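Leave the washing in the machine for an hour

My neighbour Lenka Šindelář empties her washing machine the minute it beeps. She has told me more than once that I should do the same. I don't, and I think most households in Prurkham could relax about it too.

A shirt left in the drum for an hour comes to no harm. Overnight in July is another matter, and I have had to wash a load again after doing that. Between those two there is plenty of room to finish your tea.

What I do care about is the last look inside. A tinted door and a dark drum hide a sock very well. A red top is easy enough to spot through the glass, but a navy one can sit there until the next load of whites goes in.
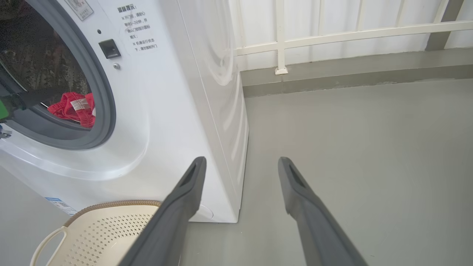

Put the basket on the floor

I used to carry wet clothes across the kitchen in my arms, dropping things as I went. A plastic basket set down in front of the door ended that. Mine cost 221 crowns at the hardware shop in Skeltport — the wicker one beside it was 395 — and it has lasted two house moves.

Holes in the sides are worth having, as damp towels need some air. Handles matter more than looks.

Norbert Ondrejka, who lives upstairs, says a basket only encourages people to leave the clothes in it. He has a point. Mine often stays full until the evening, and I still prefer it to picking pants up off the floor.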